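Project report: Opening drawers in simulation with a two-arm robot
Students: Shadi Sfeir and Lama Karaki
Report handed in: January 15, 2025

1. Introduction

In our project course each group had to choose one household task and teach it to a robot in simulation. Our group chose the opening of drawers. We called the project Kuvix, which has no special meaning, but we needed a name for the folder and it stayed.

When we began in September, neither of us had worked with a robot before. Shadi had some experience with programming games, and Lama had taken the course in mechanics. We divided the work in this way: Shadi was responsible for the rooms and the objects, and Lama was responsible for the movement of the arms. Later we mixed the tasks, as the problems of one part were often caused by the other part.

2. Rooms and furniture

We kept the rooms very plain. In our first version there were windows and shelves on the walls, and the simulation became so slow on our laptops that it was difficult to control the arms. After we removed them it was possible to work at normal speed.

The dresser was made by us from simple boxes. The handles gave us more trouble than the drawers. At first they were too close to the front and the fingers went through the wood, so we moved them further out and made them longer. We are aware that this makes the task easier than with many real dressers.

The small objects on the top were taken from the Stodent library, which is free for students. We put them there because the arm must not push things down while it is moving to a handle.

3. Collecting the demonstrations

One of us controlled the robot and the other one wrote down the result. We changed places often, for it is tiring for the wrists. In total we recorded 1,050 attempts. Of these we kept 300 for the training. The others were removed for different reasons: the drawer was opened only a little, an object fell to the floor, or the person controlling the robot waited too long in the middle.

We should have decided the rules for a good attempt before the recording. In the first weeks Lama accepted attempts that Shadi would have rejected, and we had to watch many of them again together. This cost us a lot of time before the holidays.

4. Results

The trained robot can open the upper drawers in most of our tests. With the lower drawers it is much weaker. The gripper often comes down at a wrong angle and touches the handle with only one finger, and then the drawer does not move. We believe the reason is that we had fewer good attempts for the lower drawers, but we did not have time to test this.

We also tried to open 2 drawers at the same time, one with each arm. It worked in a few tests only, and we do not count it as a result.

5. What we would do next

Our teacher proposed that we change the colours of the walls and the floor between the attempts, so that the robot does not depend on them. We have prepared the files for this but have not trained with them yet. We would also like to add the closing of the drawer, which we had in our first plan and had to leave out.

The files are on the course server in the Kuvix folder, together with a short text on how to start the simulation. Please use the newer version of the room, as the older one still has the wrong handles. 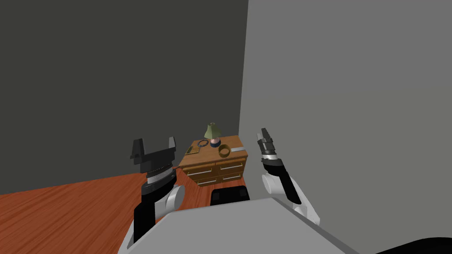

The group that continues with this work can write to either of us. We would advise them to begin with the lower drawers and to save the log after every session, for we lost one afternoon of recordings in this way and had to repeat all of it.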